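Suche Suchbegriff eingeben Los
Alle Kategorien

Stevness: Die Jahre auf der Fähre. Bandbiografie, erweiterte Ausgabe

Dezember — Redaktion Musikbuch

Die erweiterte Ausgabe der Bandbiografie umfasst den gesamten Zeitraum von der Gründung der Gruppe Stevness im Hafenort Restham bis zur Auflösung nach der vierten Studioplatte. Gegenüber der Erstausgabe wurden zwei Kapitel neu geschrieben, das Register vollständig überarbeitet und die Diskografie um die Pressungen des Labels Vusora ergänzt. Der Text folgt der Chronologie der Aufnahmen. Tourneen werden jeweils dem Album zugeordnet, in dessen Umfeld sie stattfanden.

Grundlage des Bandes sind Gespräche mit allen fünf Gründungsmitgliedern, dazu Studioprotokolle, Vertragsunterlagen und die Tourbücher des damaligen Managements. Widersprüchliche Angaben bleiben nebeneinander stehen und sind im Anmerkungsteil mit Quelle verzeichnet. Das betrifft vor allem die Sitzungen zum zweiten Album »Nông«, für das drei Fassungen der Titelfolge überliefert sind. Die Bänder der verworfenen zweiten Fassung gelten als verschollen; eine Kassettenkopie lag den Autoren vor und wird in Kapitel 6 Titel für Titel beschrieben.

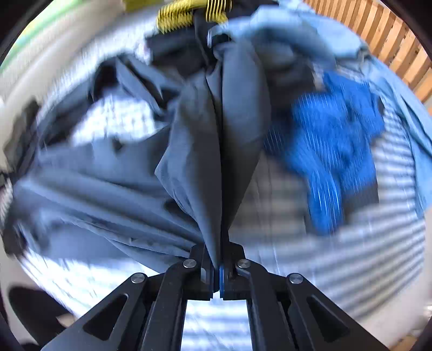
Ausführlich behandelt wird der Streit um die Verlagsrechte, der die Gruppe ab der dritten Platte beschäftigte. Der Abdruck der Abrechnungen im Anhang erlaubt es, die Zahlen nachzuvollziehen: Die erste Single erschien in einer Auflage von 242 Exemplaren, die Nachpressung durch Vusora belief sich auf 4.000 Stück. Davon waren beim Auslaufen des Vertrags 1.762 als verkauft gemeldet. Über den Verbleib der übrigen Exemplare besteht bis heute keine Einigkeit. Das Kapitel setzt keine juristischen Kenntnisse voraus, verlangt aber eine gewisse Geduld mit Vertragssprache.

Musikalische Analysen sind knapp gehalten. Zu jedem Album gibt es eine Übersicht mit Besetzung, verwendeten Instrumenten, Mischpult und Bandmaschine, soweit belegt. Stimmungen und Kapodasterlagen der Gitarren sind angegeben, Noten oder Tabulaturen enthält der Band nicht. Die Liedtexte werden aus rechtlichen Gründen nur in kurzen Auszügen zitiert.

Hinweise zur Ausgabe

Die Bindung ist fadengeheftet, der Umschlag matt kaschiert. Der Satzspiegel wurde gegenüber der Erstausgabe verbreitert, die Seitenzahlen stimmen daher nicht überein. Für Zitate aus der älteren Fassung liegt dem Register eine Konkordanz bei. Der Bildteil ist schwarzweiß gedruckt und befindet sich geschlossen in der Buchmitte. Einige Konzertaufnahmen liegen nur als Abzüge kleinen Formats vor und sind entsprechend grobkörnig — eine Retusche wurde nicht vorgenommen.

Eine Tonträgerbeilage ist nicht enthalten. Die frühere Sonderausgabe mit Flexidisc ist vergriffen und wird nicht nachgedruckt.

Produktdaten

Ausstattung: Hardcover mit Lesebändchen
Sprache: Deutsch
Anhang: Diskografie, Konzertverzeichnis, Abrechnungen, Register, Konkordanz
Artikelnummer: 2537
Zustand: neu, in Folie

Lieferung

Lagerware wird werktags bis 14 Uhr bearbeitet. Bestellungen, die danach eingehen, verlassen das Lager am folgenden Werktag. Der Versand erfolgt im Karton mit Kantenschutz. Mängelexemplare mit bestoßenen Ecken sind unter eigener Artikelnummer gelistet und vom Umtausch ausgenommen, sofern der Mangel in der Beschreibung genannt ist. Bei Sammelbestellungen mit Schallplatten werden Buch und Tonträger getrennt verpackt.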